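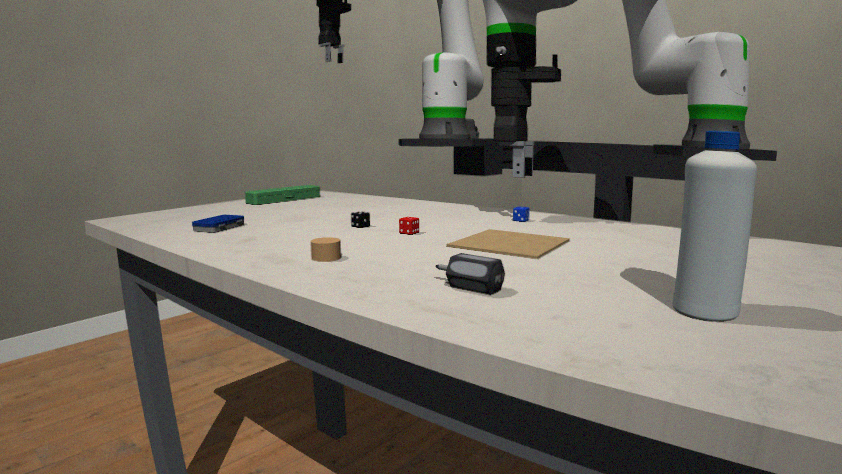
Learning to Walk Nicely: A Talk with Angeliki Politis

When I first called Angeliki Politis about leash pulling, she was out with a student's beagle and asked if she could ring me back after supper. She did, and we talked until well past my bedtime – I have two pullers at home, so I had plenty of questions.

Angeliki has taught the beginner class in Cerkwood for 12 years, and she still remembers the dog that started it all, a big yellow mix named Song. "She took me down the front steps on my stomach," she told me, laughing. "I had bought every collar in the store by then, and I was sure she was being stubborn. She just wanted to get to the park, and pulling got her to the park. Why would she stop?"

So what should a person do on the first day? Her answer was to stay home. "Practice in the hallway, or in the kitchen while the coffee is brewing. If your dog can't walk beside you past the refrigerator, she's not going to do it past a squirrel." She likes treats about the size of a pea, given right at the seam of your pants, and she wants the leash hanging in a soft curve the whole time.

I told her that my older dog, Fenent, does beautifully indoors and forgets everything at the mailbox. She was very kind about it. "Then the mailbox is your classroom for a while. Go there, stop when the leash gets tight, wait for him to look back at you, and move on. You might only cover 50 feet, and that's a fine walk."

One of her students, Larasati Gunawan, started in December with a shepherd who barked at everything, and I asked how they were getting along. "Oh, they're lovely together now," Angeliki said. "He still pulls toward the bakery, but then so do I."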